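4.2 Getting the planner to live with a see-through bag

Okay, so this is the part of the system we rewrote the most. Our first planner (we called it Vomevo, and the name stuck) treated everything in the wrist view as a solid thing with one surface. Put a frosted zipper bag in front of it and it fell apart. The depth map would latch onto the film in one patch and onto the fruit behind it in the next, and the grasp scorer would happily pick a point floating somewhere between the two. We spent most of October chasing that as a calibration bug, and it wasn't one.

What we do now is keep two depth guesses per pixel wherever the segmenter says "film" — a near one for the plastic and a far one for whatever is inside. The contact planner only ever reads the near layer. The far layer goes to the content estimator, which is allowed to be vague: it reports a color and a rough shape, and it can say "don't know" as often as it likes. Splitting them this way means a blurry yellow blob never gets to vote on where a finger goes.

The zipper seam turned out to be our best friend. It's ribbed, it's opaque, and it stays readable even when the film around it crumples, so we fit a curve to it first and hang the rest of the bag model off that curve. Figure 3 shows a view with a finger against the seam and toy produce both in the bag and in the basket next to it.

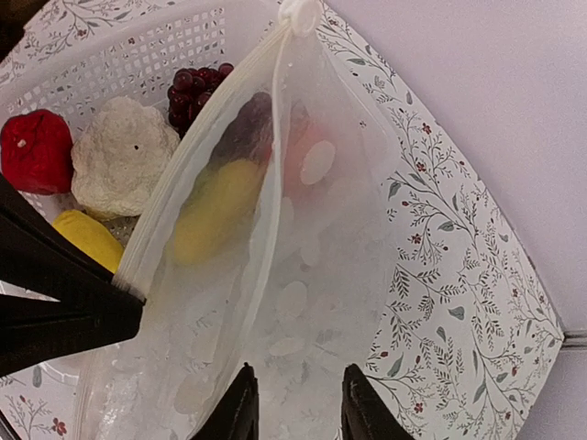 Figure 3. Wrist view with bag, seam and finger. The seam curve is fitted before any film pixels get a depth.

Kalniņš objected, after reading a draft of this section, that fitting the seam first just moves the problem, and that a bag turned seam-down would leave the planner with nothing to hang its model on. Fair point! When no seam is found we fall back to the outline of the film, and the fit is clearly worse. We kept the fallback in anyway, with a slower approach speed and a wider stop margin.

For training the film segmenter we used 879 labeled views from the Huncombe bench, and held out 128 more from Kincombe, where the lighting is different. The printed dots on bags were a pain early on, because the segmenter wanted to call them holes. Adding random dot patterns to the training crops mostly fixed it, though busy tablecloths still trip it up now and then. The controller replans at about 10 Hz, and both depth layers are refreshed on every cycle.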